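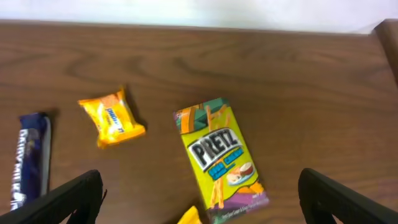
*Fig. 2. Snacks on a wooden tabletop, including a Dairy Milk bar.*

## 4. Setting up the pantry list

The Fellex label printer comes with a phone app, and the app wants to keep a running list of everything you eat. The box promises this will "end food waste at home." I doubt it. What the list can do is tell you whether you already own baking powder while you're standing in the store, and that is worth twenty minutes of setup.

These steps were written for the Skestville tenants' handbook and cover the 1532 model. If yours has a gray button on the side, you have the older one and the menus won't match.

### 4.1 Before you start

1. Charge the printer fully. The battery icon shows full well before it is, so leave it plugged in overnight.
2. Load a roll of 40 labels with the shiny side facing you. The drawing inside the lid has it backward.
3. Install the app and choose **Skip** when it offers the Utell shopping plan. It will ask again on the next screen. Skip that too.

> **Note:** You do not need an account. The button that says "Continue without account" is the small gray text at the bottom.

### 4.2 Adding items

1. Open **List > New shelf** and give the shelf a plain name, such as "Snacks" or "Baking."
2. Tap **Add item** and scan the barcode. Hold the phone still until it beeps.
3. Check the name that comes up. The lookup is poor with imported goods. A jar of Polák mustard came up as floor wax.
4. Type the best-by date yourself. The app can guess one for you, but it has never seen your package and its guesses run long.
5. Tap **Save**, then **Print label** if you want one.

Chocolate bars, chips and anything else that will be gone by Monday aren't worth scanning. The manufacturer suggests listing every single item. Try that for a week and see how you feel.

> **Caution:** Don't stick labels over allergen or cooking information. The glue is sold as "easy peel" and takes the printing off paper bags.

### 4.3 Removing items

1. Swipe left on the item.
2. Choose **Used** or **Thrown out**. Both do the same thing to your list — the second one also adds to a waste chart that you can turn off under **Settings > Reports**.

### 4.4 If something goes wrong

- **Error 3980:** The lid is open, or the printer thinks it is. Press down on the left corner until it clicks.
- **Blank labels:** The roll is in backward. See 4.1, step 2.
- **List is empty after an update:** Restore it from **Settings > Backup**. Automatic backup is off when you first install the app, so turn it on now.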